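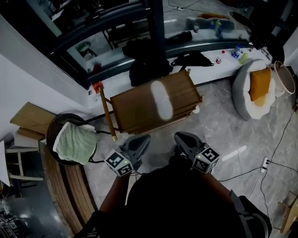

Arbeit und Automatisierung, Sitzung 4
Mitschrift zum Verteilen, nicht durchkorrigiert

Rückblick letzte Woche: Substitution vs. Verlagerung. Kurz: Tätigkeiten fallen weg, selten ganze Stellen. Heute die andere Seite, also welche Arbeit neu dazukommt und wer sie macht.

Fall Muler (Reinigung und Zimmerservice, Standort Vanitcombe)

84 Beschäftigte, überwiegend Teilzeit. Seit Oktober Aufräumroboter in der Erprobung. Dafür neue Tätigkeit im Haus: Vormachen. Beschäftigte führen Handgreifer, einen links, einen rechts, und erledigen damit normale Handgriffe: Handtuch falten, Flasche hinstellen, Tasche vom Tresen nehmen. Aufzeichnung läuft mit, daraus lernt später die Steuerung.

Soll: 500 brauchbare Durchgänge pro Aufgabe. Wer entscheidet, was brauchbar ist? Der Dienstleister (Mockus), Rückmeldung erst am nächsten Tag. Wichtig für Block 2!

Was sich für die Leute ändert

Tempo. Vormachen ist langsamer als die eigentliche Arbeit. Geübte Kräfte müssen sich bremsen, finden das anstrengend. Zitat aus Interview Amano: »Ich kann ein Bett in drei Minuten, aber so darf ich es nicht zeigen.«

Körper. Greifer wiegen auf Dauer. Unterarme, Schultern. Blick ständig nach unten, also auch Nacken. Pausenregel anfangs keine, jetzt nach 13 Durchgängen Wechsel. Steht in der Betriebsvereinbarung, Anlage B.

Können. Erfahrungswissen wird sichtbar, aber in Stücke zerlegt. Hatsue Amano nennt es »Arbeit für die Akte«. Vgl. Taylor, Zeitstudien, aber Vorsicht mit der Parallele: damals wurde beobachtet, hier führt man das Messgerät selbst in der Hand. Ob das besser ist, offen lassen, kommt in der Übung dran.

Entgelt. Zuschlag fürs Vormachen, befristet auf die Erprobung. Eingruppierung ungeklärt. Reinigungskraft? Anlernkraft? Ausbilderin?? Tarif kennt die Tätigkeit schlicht nicht.

Gegenposition (Eskildsen)

Bjarke Eskildsen, Projektleitung Mockus, war im Kurs zu Gast. Seine Argumente: Abwechslung, weniger Chemie, Einstieg in technische Stellen. Zwei Kolleginnen sind in die Datenprüfung gewechselt (Programm Flimik). Nachfrage aus der Gruppe, ob die Stellen bleiben: keine Zusage. Bitte so auch in die Protokolle, nicht schöner schreiben.

Begriffe für die Klausur
Demonstrationsarbeit
Verlagerung / Verdichtung
Dequalifizierung (Braverman, Kap. zum Büro reicht)
Mitbestimmung bei technischen Einrichtungen, § 87 Abs. 1 Nr. 6 BetrVG. Zur Leistungskontrolle geeignet reicht, Absicht nicht nötig!

Bis zum nächsten Mal
Interview Amano ganz lesen, nicht nur den Auszug. Eine Seite dazu: Wem gehört eine vorgemachte Bewegung? Wer in der Gruppe Entgelt ist, bringt bitte die Tabele mit, die fehlt mir noch. Raum wie gehabt, Beginn aber erst 10:30.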